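4. Teaching the tray position

1. Set the Skaltby arm to 10 percent speed.
2. Jog the fingers to the right edge of the tray. Keep cables clear of the joints.
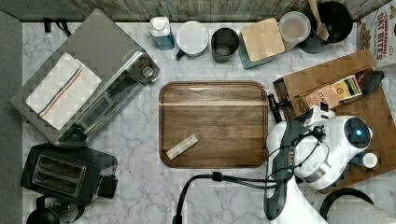
5. Saving the grip

1. Close in small steps and stop at first contact.
2. Save the point as 50.

Caution: stay out of reach while the motors are live.
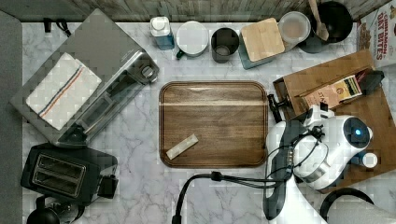 Repeat from the home position before you change anything else - one good pass proves little.
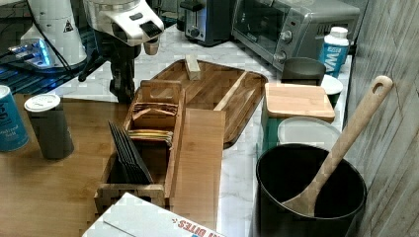 Octavio Ibarra: On mine, point 50 was lost at power-off until I saved twice.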